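### 3.2 공용 사물함과 창가 벽면

선행 논의에서 공용 사물함은 대체로 '해결된 가구'로 취급되어 왔다. 문이 달려 있고, 잠글 수 있고, 벽에 붙어 있으니 더 따질 것이 없다는 식이다. 우리는 이 전제를 그대로 받아들이기 어렵다고 본다. 수납 가구에 관한 글 대부분은 용량과 내구성을 다루며, 가구가 방 안에서 어디에 놓이고 사람들이 그 앞에서 실제로 어떻게 서 있는지는 거의 다루지 않는다. Haltden 평면 지침도 마찬가지다. 이 지침은 사물함을 "벽면 잔여 공간"에 배치하라고 권하지만, 무엇이 잔여이고 무엇이 잔여가 아닌지에 대한 기준은 제시하지 않는다. 창 옆의 벽이 잔여 공간인가? 지침의 도면에서는 그렇다. 그러나 도면에는 창밖도, 햇빛도, 창가로 다가가는 사람도 그려져 있지 않다.

이 절에서는 Dudo 작업실의 창가 벽면을 대상으로 그 권고를 검토한다. 조사 대상은 금속제 사물함과 그 왼쪽의 큰 창, 그리고 둘 사이의 관계로 한정하였다. 사물함 내부의 정리 상태는 다루지 않는다. 내부 정리는 개인차가 지나치게 크고, 조사 일정을 미리 공지하면 그 직전에 정돈되는 경향이 있어 자료로서의 가치가 의심스럽기 때문이다. 공지하지 않고 문을 여는 방법은 애초에 고려하지 않았다.

창가 벽면의 구성은 단순하다(그림 1). 여러 개의 문이 줄을 맞춘 회색 금속 사물함이 있고, 왼쪽으로는 어두운 금속 틀로 나뉜 세로로 긴 창이 이어진다. 위쪽 창유리로는 초록색 나무가 들어온다. 배치만 놓고 보면 Haltden 지침의 도면과 크게 다르지 않으며, 지침을 옹호하는 쪽에서는 이를 적용이 잘된 사례로 들 수도 있을 것이다. 우리가 보기에 그러한 판단은 성급하다. 도면과 닮았다는 사실은 배치가 적절하다는 근거가 되지 못한다. 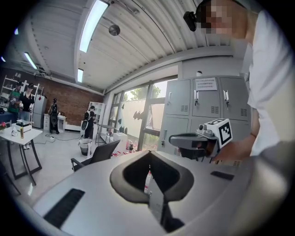
**그림 1.** Dudo 작업실의 창가 벽면. 회색 금속 사물함과 왼쪽의 창. 위쪽 문 하나에 인쇄된 안내문이 붙어 있다.

#### 3.2.1 문에 붙은 종이

먼저 안내문을 보자. 사물함의 위쪽 문에는 흰 종이에 여러 줄로 인쇄한 안내문이 테이프로 붙어 있고, 글자는 작다. 그림 1에서 내용을 읽을 수는 없으며, 여기서도 내용은 논의하지 않는다. 문제 삼으려는 것은 위치와 형식이다. 손잡이 위, 서 있는 사람의 눈에 들어올 만한 자리에 종이를 붙이는 방식은 Tiltava 연구에서 "자발적 관리의 징후"로 해석된 바 있다. 이용자들이 스스로 규칙을 만들고 공유한다는 것이다.

이 해석은 지나치게 낙관적이다. 종이가 붙어 있다는 사실로부터 알 수 있는 것은 누군가 종이를 붙였다는 것뿐이다. 읽혔는지, 지켜졌는지, 아직 유효한지는 전혀 알 수 없다. 작은 글씨로 여러 줄을 적은 안내문이라면 오히려 읽히지 않을 가능성을 먼저 검토해야 한다. 사물함 앞에 서는 사람은 보통 물건을 꺼내거나 넣으러 온 것이고, 문을 여는 데에는 문단 하나를 읽을 만한 시간이 걸리지 않는다. Tiltava 연구는 안내문의 개수를 관리 수준의 지표로 삼았는데, 같은 자료를 두고 관리가 실패할 때마다 종이가 늘어난다고 읽어도 무리가 없다. 두 해석을 가를 만한 증거는 그 연구에 제시되어 있지 않다.

#### 3.2.2 손잡이와 통풍구

사물함의 위쪽 문에는 은색 세로 손잡이가 달려 있고, 각 문의 아래쪽에는 작은 격자 모양의 통풍구가 있다. Havlíček 분류에 따르면 이는 "통기형 다문 사물함"에 해당하며, 밀폐형보다 공용 공간에 적합하다고 평가된다. 분류 자체에는 이견이 없다. 다만 평가의 근거가 빈약하다. 통풍구가 있다는 것과 공기가 충분히 통한다는 것은 별개의 주장인데, 이 분류 체계는 전자를 확인한 뒤 후자를 측정 없이 인정한다.

우리도 통풍량을 측정하지는 않았다. 따라서 이 사물함의 통풍이 나쁘다고 주장할 생각은 없으며, 좋다는 주장에 동의할 이유가 없다는 점만 적어 둔다. 손잡이에 대해서도 비슷한 말을 할 수 있다. 세로 손잡이가 잡기 쉽다는 서술은 여러 문헌에서 반복되지만 출처를 거슬러 올라가면 제조사 안내서에 이르는 경우가 많다.

#### 3.2.3 창과 사물함의 경쟁

배치 문제로 돌아온다. 큰 창과 여러 칸짜리 사물함이 한 구역에 놓이면 두 가지 용도가 같은 바닥을 두고 다투게 된다. 창 앞은 빛이 들어 손에 든 물건을 살피기에 좋은 자리이고, 사물함 앞은 문이 열릴 만큼 비어 있어야 하는 자리다. 작업실 운영 기록에는 한 학기 최대 3000회의 출입이 적혀 있으나, 이 수치는 출입문에서 집계한 것으로 창가의 혼잡에 대해서는 아무것도 말해 주지 않는다. 그럼에도 내부 보고서는 이를 근거로 "수납 구역의 활발한 이용"을 언급하고 있다. 인용에 주의가 필요하다.

창의 아래쪽 유리에는 어두운 형체가 여러 개 붙어 있다. 그 용도는 확인하지 못했다. 장식으로 볼 수도 있고 다른 목적이 있다고 볼 수도 있겠지만, 확인되지 않은 것을 '공간에 대한 애착'의 표현으로 분류하는 Tiltava식 코딩은 따르지 않았다. 본 조사에서는 해당 항목을 '미상'으로 두었고, 분석에서 제외하였다.

요컨대 창가 벽면이 잔여 공간이라는 Haltden의 전제는 이 사례에서 지지되지도, 완전히 반박되지도 않는다. 한 장소의 정지된 모습만으로 이용 방식을 추론하는 데에는 한계가 있으며, 이는 본 연구에도 똑같이 적용된다. 다음 절에서는 창이 없는 벽에 같은 형식의 사물함을 둔 2개 작업실을 대상으로, 문을 여닫는 데 필요한 바닥 면적과 통로 폭을 비교한다.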